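Getting marks off a white table, and is it OK to keep refilling thin plastic water bottles?
Posted in Home and Kitchen, Tue 14 June 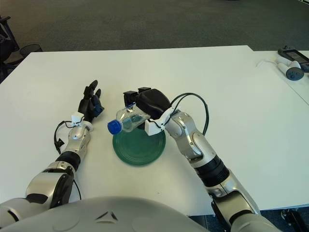
Two questions in one, sorry, but they're both about the same table so I'm putting them together. We bought a big white table in February for the back room. It's meant to be the everything table - lunch, homework, the sewing machine, me doing the bills. I love how bright it makes the room (the carpet in there is dark grey and it used to feel like a cave), but I had no idea how much a white top would show up. Every glass, every plate, every elbow!

The worst of it is a faint greenish ring where a plate had been sitting. I've got a set of dark green plates with ridges going round in circles, bought second-hand, and I use them for everything, including as a sort of coaster for water bottles so they don't sweat on the table. I left one there for most of a weekend and when I picked it up there was a ring. It's very pale, you have to get the light right, but once I'd seen it I couldn't stop seeing it. Dish soap and a cloth did nothing much. I've tried a bit of lemon as well, which made the room smell nice.

The table is a Gamholm, if that helps anyone. The care sheet says "wipe with a damp cloth" and that's the whole of the advice. I don't know what the top is made of. It's smooth, a bit of a sheen, cold to touch, and it doesn't have any grain to it. I've got a bottle of Traltano cream cleanser under the sink that I use on the bath but I'm scared to put it anywhere near the table in case it takes the shine off.

Second thing. I go through a lot of those clear plastic water bottles with the blue screw caps. I know, I know. I buy a slab when they're on special and then feel guilty, so I rinse them out and refill them from the tap until they go crinkly. My sister-in-law was horrified and said you're not supposed to use them more than once. Is that a real thing or is it just something people say? And if I do keep using them, what's the proper way to wash one? The neck is too narrow for my dish brush and they go a strange shape if the water's too hot.

Any help appreciated. I've got family coming to stay and would love to have the table looking decent, or at least know how big a tablecloth to buy.

Posted by: teatowel_dreams

I had a white table for years so I feel your pain! Mine was a different make but it sounds like the same type of top. A few things I learned the slow way.

First, work out whether the ring is ON the table or IN it. Run a fingernail across it very lightly. If you can feel an edge, it's residue and you can get it off. If it's perfectly smooth, it might be a stain that's soaked in a little, and you'll have to be more patient.

For residue I'd go in this order, and stop as soon as something works:

Warm water with a squirt of dish soap, but leave the wet cloth lying on the mark for ten minutes before you wipe. Most people just swish it over and give up.

Bicarb mixed with water to a soft paste. Dab it on, wait a few minutes, wipe off with a soft cloth. Don't scrub. Bicarb is gentle but it's still a powder and if you go at it like a barbecue plate you'll dull the surface.

A little methylated spirits on a cotton pad, with the window open and no flames going. Test it underneath first, or on the inside of a leg if that's the same finish. It can lift colour from some surfaces, and on anything painted or lacquered I'd skip it altogether.

I would leave the bath cleanser under the sink. Cream cleansers have a fine grit in them, and on a glossy top you end up with a patch that looks clean from one side and cloudy from the other. Guess how I know. I had a cloudy patch the size of a bread board and had to keep a fruit bowl on it until we moved.

Rinse with plain water whatever you use and dry it properly. Half the "marks" on my old table were dried soap.

Also have a look at the bottom of the plate. If it's second-hand there could be all sorts on there. Wipe the foot of it with a damp white tissue and see if any green comes away. If it does, you've found your culprit and I wouldn't be eating off that plate until you know what the colour is. If nothing comes off, water might have got trapped underneath and sat there with whatever was already on the table. Either way a cork mat or a folded cloth between plate and table will sort it out.

Don't know enough about the bottles to say. I use a steel one.

Posted by: kilometre_kate

I can do the bottle half.

The thing your sister-in-law has heard gets passed around a lot. Those bottles are made to be sold once, and I don't think you'll come to harm from refilling one for a day or two, but I wouldn't keep one going for weeks. What bothers me more than the plastic is the germs. Your mouth goes on it, then it sits half full in a warm room, then it gets topped up instead of washed. The thread under the cap is the worst part. Take the cap off an old one and have a sniff!

If you're going to reuse them, this is what I do when I'm caught short on a trip:

Empty it right out at the end of the day. Don't top up yesterday's water.

Warm water, not hot, and a drop of dish soap. Put the cap on and shake it hard, then leave it a couple of minutes.

For the narrow neck, tip in a spoonful of uncooked rice with the soapy water and shake. The rice does the job of a brush. Tip it out through a sieve so it doesn't go down your sink, and put the rice in the bin.

Wash the cap separately, and get around the thread with an old toothbrush.

Rinse until there are no bubbles and stand it upside down with the cap off until it's dry inside. This takes ages with the narrow ones - I lean them in the dish rack overnight.

Don't put them in the dishwasher and don't pour boiling water in. You've already found out what heat does to the shape. Once it's scratched, cloudy or crinkly, into the recycling it goes. Check whether your council wants the caps on or off, and if you've got a container deposit scheme where you live you may as well get your money back on the slab.

But really I'd buy a proper bottle. I've had an Arkumance one for a couple of years, wide mouth, 800 mL, and a normal dish brush goes straight in. I fill it twice a day and that's me done. There are cheaper ones that would do just as well, the wide mouth is the bit that matters. You'll still want something under it on a hot day because cold water in any bottle without insulation will sweat, and a plate with ridges just holds the drips in the grooves. Nice looking, not much use as a coaster. You lift the bottle and it drips on its way over to the glass.

Posted by: old_mate_gaz

just get a tablecloth. we've got an Altıntaş one, wipe clean, on a table 1,530 mm long and it hangs down far enough each end. measure yours first and add whatever you want for the overhang, both ends, people forget the other end

bicarb is good too

Posted by the original poster

Thank you all so much! I did the fingernail thing and I can feel a tiny edge, so I'm hopeful. I've left a soapy cloth on it while I type this. I also wiped under the plate with a tissue and got grey, no green, so I think it was plain old dirt from the shop shelf and I should have given the bottom a better wash when I brought it home (I only ever did the top, oops).

The rice trick is very clever and I'm going to try it tonight. I've gone through the bottles and put the crinkly ones out for recycling, and I'll look at something with a wide mouth when I'm next in town. The cleanser has gone back to the bathroom where it belongs.

Will measure for a tablecloth regardless, Gaz. Both ends.

Posted by: teatowel_dreams

Oh good! If the soapy cloth only gets you halfway, let the spot dry and do it again tomorrow before you move on to the bicarb. And have a look at it in daylight, because you can't judge a white table under a lamp at night.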